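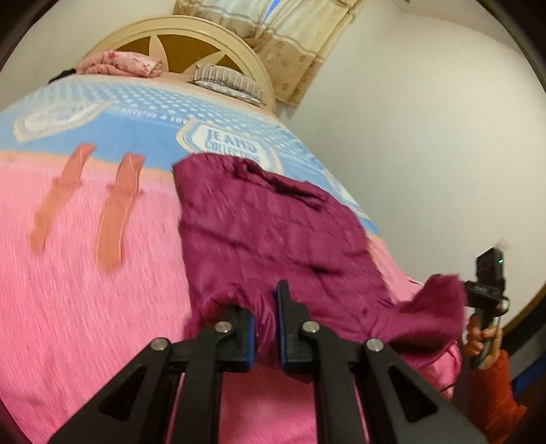 The maroon quilted one, on the bed.

So I've started swapping clothes by mail, and I'm a bit hooked! It began in August, when my friend Jonalyn Calimlim added me to a swap list called Nulotier. It has 40 people on it and very few rules. You mail out something you don't wear, you get something back from a total stranger, and you don't get to be picky about it.

My first parcel was a gray cardigan that smelled strongly of someone else's dryer sheets (I wear it constantly). My second was a pair of pants made for a person with much longer legs. Those went straight back into the pile, and a guy named Dalibor Vlček has them now. He wrote me the nicest note about them - two whole pages, mostly about his garden.

What I like is how it has slowed down my shopping. I used to scroll through coats at midnight and wake up to a receipt. Now I wait and see what shows up. I've bought 6 things since August and four of those were socks.
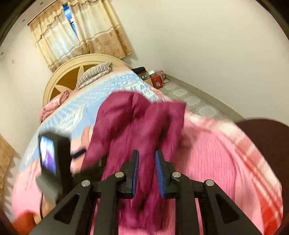
Same maroon one again, a bit crumpled.

Postage is the annoying part. I've been saving boxes and cutting them down, which takes forever and leaves little bits of cardboard all over the kitchen floor. If you know of a cheaper way to send a winter coat, please leave me a comment. I have one to get out the door by Thursday and it does not want to fold.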